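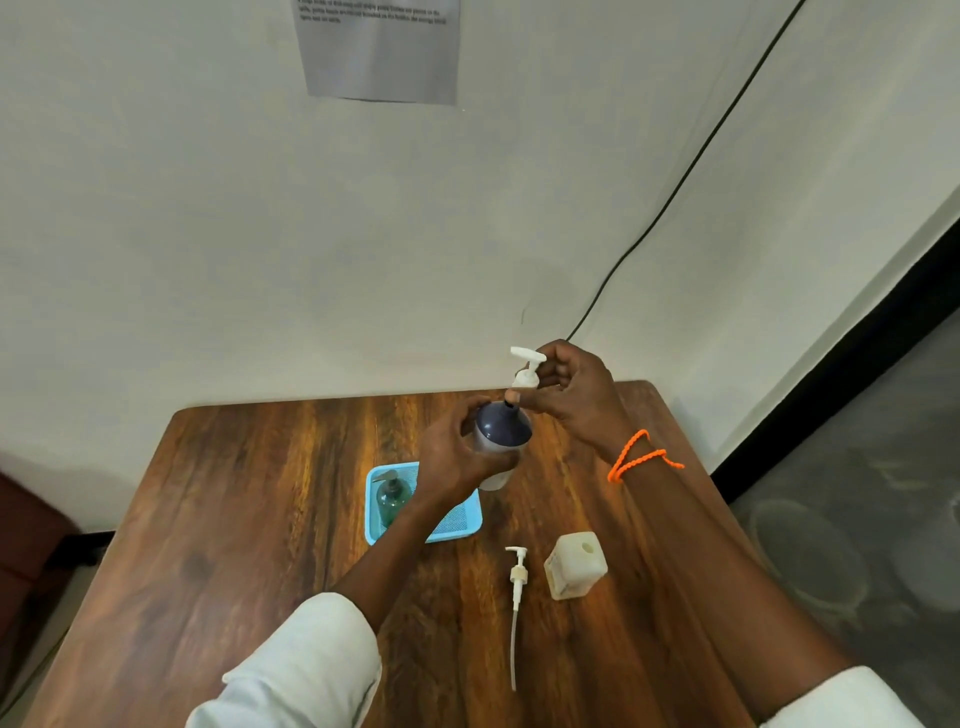 Hold the bottle by the body, turn the pump head with the other hand. The spare pump waits its turn.

Refilling pump bottles: which tips are worth your time
Apr 3, 2026, by Aslı Sarıgül

Every list of money-saving ideas tells you to buy the big refill and keep your old pump bottles going forever. I have been doing it since November and I'm less convinced than the lists are. Some of it works. A lot of it is fuss.

Start with the savings. The 400 ml bottle of Bastness hand soap I used to buy came with a new pump every time. The refill pouch costs less per wash, fine, but only if the soap ends up in the bottle. The first time I poured without a funnel and wiped a good share of it off the table.

Swapping pumps between brands
You will read that all pumps are the same. They aren't. The threads differ, and so does the width of the neck. Put the collar on and turn it backward until you feel the thread drop, then tighten. If it goes crooked twice, stop. A forced collar will leak down the side and you'll blame the soap.

Check the tube before you screw anything down. Lay the spare pump next to the bottle and compare. Too long and it curls up against the side; too short and you lose the last of the soap. Trim the long ones at a slant with kitchen scissors, a little at a time. I have no fix for the short ones. Recep Dursun wrote in to recommend pushing a drinking straw over the end. I tried it with two straws and both fell off inside the bottle.

Cleaning the pump
Pump warm water through until it runs clear, then pump air. The popular advice is an overnight soak in vinegar. I did one pump with vinegar and one with plain hot water and couldn't tell them apart the next morning. Save the vinegar for a nozzle that is crusted shut.

Do wash and dry the bottle itself before refilling. Topping up old soap with new is the one habit I'd drop completely.

Watering it down
No. People swear by it, but thin soap squirts out sideways and you take five pumps where you used to take two. Foaming pumps are made for thin soap. Ordinary ones aren't.

Where to keep them
A shallow plastic basket with holes in the bottom is good enough. Drips go through, so put it on something you can wipe, and lift it now and then. Uradeo sells a "bottle station" for this, and I can't see what it does that a basket doesn't.

Labels
Masking tape and a marker. Shampoo and dish soap look very much alike at six in the morning.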